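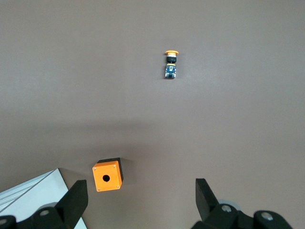 *By Amna Chaudhry, Vildale*

So the Vildale night bus is coming back in December, and I'm thrilled! The number 17 will run until 1 a.m. again, every 30 minutes after ten, from the Murín end of town out to Tekgate and back.

I caught Kamran Tarar from the bus office on the phone, and he told me 113 people wrote in asking for it (I was one of them, I'll admit). He'd hoped for 200, but the town said yes anyway.
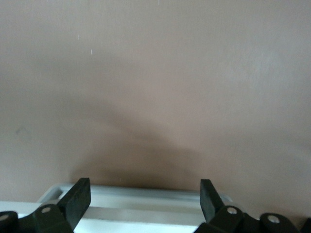 Fares stay the same as the daytime ones, and your monthly pass works too. The one change is the stop by the old bakery, which moves across the street while the sidewalk gets fixed. My neighbor Ludivine Sabatier works late shifts and has been paying for cabs since spring, so she's already got the timetable up on her fridge.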